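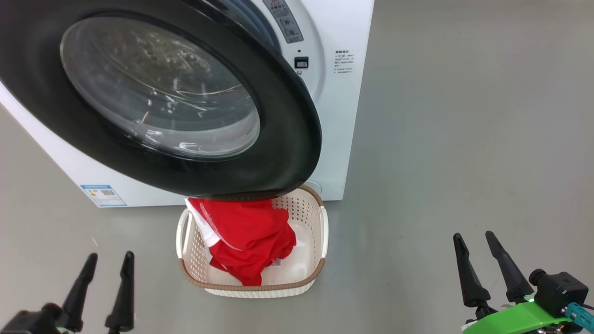

Plestow Makers Workshop – Laundry Arms Group

Project gallery: teaching two arms to do a load of washing

We've been at this build in the back bay of the workshop since May, and it's finally reached the stage where we want to show everyone! The aim is simple to say: two arms, one front loader, one basket, and a full round of washing moved in and out without a human hand helping. The whole rig goes by the name Flanell, and so do most of its folders, so if you see that scrawled on the whiteboard, it's us.

The arms came to us second-hand and we've been fitting them out bit by bit. The bright green parts were our pick of colour (easy to spot against a white machine and a grey floor, and very cheerful on a winter evening). The fingers are black, and we've been through 17 versions of the tips so far. Early ones were too blunt to get hold of a fold. The current shape is long and narrow, and it picks up a sleeve beautifully.

Red is our favourite test colour. It stands out in the basket and it stands out through the door glass, so the software has a fair chance of finding it. We'll move on to greys and whites once we've earned it – white socks in a cream basket are going to be a proper challenge.

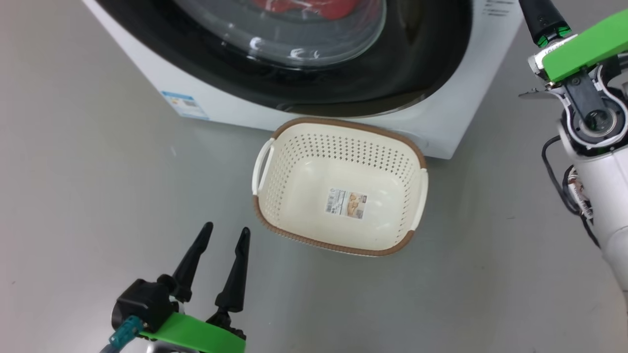
Getting the arms to share the space took most of our evenings. The washer door swings a long way out, and both arms want to be exactly where it's going. Our first planner, Ista, treated the door as a flat disc and would happily steer an elbow straight into the bulge of the glass. We now give the door a good fat bubble in the model, and the bumps have stopped. We also put down masking tape for the basket position for a while, then peeled it up again when we wanted the arms to cope with a basket set down a bit crooked, the way it would be at home.

Cables were the other big job. If you've ever watched a wrist wind its own wiring around itself, you'll know the feeling! We re-ran the lot with more slack at the joints and it's been much happier since. There's still some tidying to do and we know it.

The gripper view is the one everybody crowds around the monitor for. You get right down there with the fingers and see how tight the gap is between the open door and the basket rim.

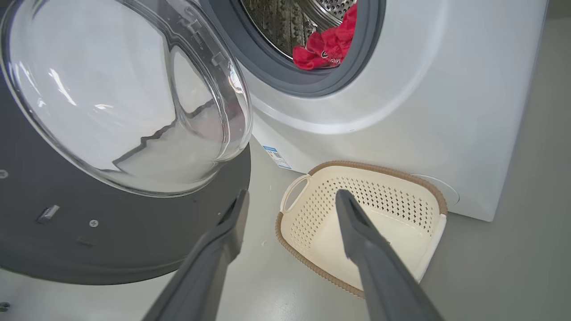
Door open, red cloth in the drum, and both fingers spread over the basket side of the job.

Numbers for those who like them: we've logged 707 attempts at the full unload, and our best run without a dropped item is 43. The rubber lip at the front of the drum is where most of the drops happen. Things snag there, the fingers keep pulling, and out pops a sock onto the floor. A slower lift over the lip has helped a lot, and we're trying a small wiggle next (very scientific).

The motion code lives in the Pruvost folder on the workshop server, with notes on the finger tips and the print settings for all of them. Take whatever's useful. If you've got an old machine with a different style of door, we'd love to try the arms on it, and anyone who wants a go at driving is welcome at our bench. It takes 4 goes or so to get the feel of it, then it's very hard to get people off the controls.

Gallery updated 26 Feb 2018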